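How to Clear, Clean and Reset a White Cabinet

A white two-door cabinet with a drawer on top is the kind of furniture that fills up without anyone noticing. It goes into a hallway or a workroom, takes whatever doesn't fit elsewhere, and after a couple of years the back panel is covered in bits of old tape and the doors don't meet in the middle. This page covers emptying it, cleaning it, getting the doors straight and deciding what goes back. Allow 180 minutes if you work alone, plus drying time.

What you need

A bucket of warm water with a little dish soap
Two microfiber cloths and an old towel
A plastic scraper or an expired bank card
A hair dryer
Rubbing alcohol
A Phillips screwdriver
White wax filler stick or plastic hole caps
Shelf liner, if you use it

Step 1: Empty everything

Start with the drawer and work down. Put things on a table or a sheet on the floor, in the order they came out, and don't sort yet. Take the drawer all the way out if it has a release lever on the runners. Vacuum the corners with the narrow nozzle, including the back of the bottom compartment, where dust collects and the light is poor. A flashlight laid on the floor helps.

Step 2: Remove tape and stickers

Old adhesive is easier to take off when it is warm. Hold the hair dryer a hand's width away, on low, and move it back and forth until the edge of the tape lifts. Peel slowly, at a flat angle. Use the scraper only on what stays behind, then wipe with alcohol on a cloth.

Test the alcohol on a hidden spot first. Painted back panels can lose color, and the thin printed kind can go dull. Never use a metal blade on them.

Step 3: Wash

Wring the cloth out well. Wash the underside of each shelf as well as the top, then the inside faces of the doors, then the handle. Dry each surface with the towel as you finish it. Water left standing in a joint will swell chipboard, and it doesn't go back down.

Step 4: Deal with the holes

Cabinets that have been moved or refitted often have holes where hooks, racks or catches used to be. Leave any you might use again. Fill the rest with the wax stick, pressed in and leveled with the bank card, or push in a cap. For a hole that goes right through the door, put tape on the far side before you fill.

Step 5: Straighten the doors

Open both doors fully and look at the hinges. Tighten the mounting screws first, since a loose screw causes most sagging. Then close the doors and check the gap. On most concealed hinges the front screw moves the door sideways and the rear one moves it in or out. Turn a quarter turn at a time and check again - it is easy to overshoot.

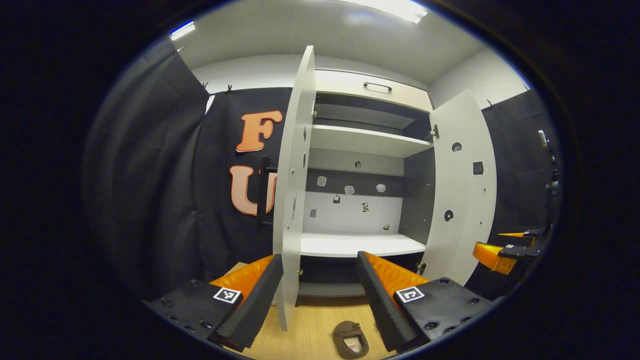

Photo: Waldemar Jakubowski

With the doors swung open like this it is simple to check the whole inside before anything goes back. Look at the back panel from straight on for small marks you missed, and run a hand along each shelf for sticky patches.

Step 6: Put things back

Leave the cabinet open overnight. Then load it like this:

Drawer: small things used every week, in trays.
Upper shelf: light things, labels facing out.
Lower shelf: boxes with lids.
Bottom compartment: the heaviest items, and nothing that minds a little dust.

Keep some space free on one shelf. If everything has to come out to reach one box, the cabinet is too full - move the least used items to another room.

Wipe the handle and door edges once a month. The hinge screws need another look in October, before the heating comes on.

Last updated December 6, 2022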